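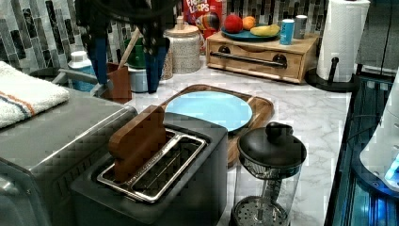
A kitchen bench set for the toast task, with a wooden slice standing in the left slot of the toaster.

Robot software should be allowed to say it doesn't know. I have spent most of the past year on the planner at Sallelum, and the change that helped us most was giving it a way to stop.

The toast task has 8 steps on paper. Our old planner, Handon, treated each one as done once the arm reached its target pose. If a slice was leaning on the edge of the slot, the planner carried on regardless and tried to fetch the plate. The log then recorded a plate failure, and someone would spend an afternoon tuning the plate grasp.

In February we went back through 331 failed runs. In 66 of them the step that got the blame was fine and an earlier one had gone wrong. Nothing in our tooling would have shown us that, as the logs kept joint angles and timings but no record of what the planner believed about the bench.

Rarolar, the replacement, keeps that record. Before each step it writes down what should be true, checks it against the cameras, and halts if the answer is unclear. Shiny metal and clear glass give unclear answers fairly often, so it halts a lot. Some colleagues find this maddening, and our completion rate did drop for a while.

I still think it's the right trade. A halt takes a person a few minutes to sort out. A wrong belief can cost a week, and it gets into the training data as well, where it's much harder to find.

The usual objection is that a bigger learned policy will make explicit checks pointless. Maybe it will. We tried one on the Feng rig for six weeks and it was smoother than anything I've written. When it failed, though, we had video and guesses. I'd want the checks kept until somebody can show me a policy that reports its own doubt in a form I can read.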